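Insertion Stops on the Jurkine Cell: Frequently Asked Questions
Clernton site, revised 27th March
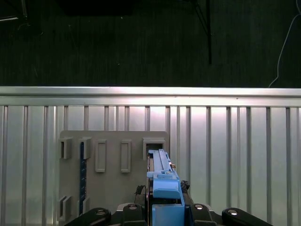 The Jurkine cell has been stopping during the insertion step with a force fault. We logged 34 of these stops in October, and 21 of them came from the same position, the upper right slot on the gray board. With the light blue part up in that slot and its base between the gripper fingers, a small tilt at the base becomes a larger one at the tip. The controller reads the side load and stops the arm.

Is the cell safe to approach after a force fault?
No. The arm holds position under power and the fingers stay closed. Press the cell stop, wait for the red lamp, then open the gate.

Can I pull the part out by hand?
Not while it is gripped. Two parts were cracked this way. Support the part, open the fingers from the pendant, and draw it straight out of the slot.

Can I just press Reset?
Once. If the fault returns on the next cycle, call maintenance. Repeated resets push the part against the same edge of the slot, and that is how the first board was damaged.

What was the cause?
Loose finger screws. Lalit Pathak checked the gripper and found the fingers could shift under load. The screws had been left off the service sheet after the Agarwal fingers were fitted.

What has changed?
The screws are now checked every 8 shifts with the torque driver kept in the Iko cabinet. Insertion speed has been cut by 5 percent until we have another month of results.

Do the left-hand slots have the same problem?
We have had a few stops there, mostly from strips loaded crooked. Report them on the same form, and write down which slot it was.

Who can raise the force limit?
Only maintenance. Operators should not change it to clear a fault.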